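Skumelon (software)

Skumelon is a task planning program for robot arms that take apart and refit desktop computers. It decides the order in which parts are removed or installed, picks a grasp for each one, and passes motion targets to a separate arm controller. It was written by Olga Tejada and Kuldeep Saxena and grew out of an earlier script called Sister, which could handle only memory modules.

Overview

The program keeps a graph of the machine being worked on. Each part is a node, and each edge records what blocks what: a cooler blocks the processor, a latch blocks a memory module, a cable may block either. A step becomes available when nothing in the graph stands in its way. The part library shipped with version 2 has 643 entries, most of them for office desktops.

Perception is handled by a module named Erorow, which compares camera views with the stored layout of a motherboard. It returns a position and a confidence score for each slot, socket and connector. Cables have no fixed shape in the library. They are treated as areas to avoid, and the planner asks for a new view whenever an arm has moved one.

Planning

Plans are short. Skumelon commits to a few steps, checks the state of the case again, and plans the rest from what it finds. The search stops after 2000 milliseconds and returns the best sequence found so far. If no sequence clears the confidence threshold, which is set to 87 percent by default, the program pauses and asks an operator to confirm.

Two-arm work is scheduled by giving each arm a reserved volume over the case. The volumes may touch but not overlap, so one arm often waits while the other reaches past the drive cage or power supply.

Processor socket stage

The socket is planned separately from the rest of the board. The load plate and its retention lever are modeled as a linked pair, and the memory slots on either side limit how a gripper can approach.
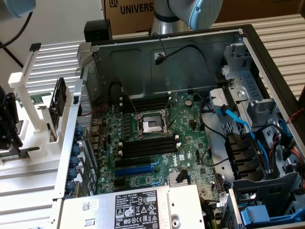
Kaede Sakamoto has argued that the reserved volumes are too cautious for this stage, and that a planner allowed to shrink them near the socket would spend less time waiting. The current release keeps the fixed volumes but lets users set a smaller margin by hand.

See also

Assembly planning
Motion planning
Robles (arm controller)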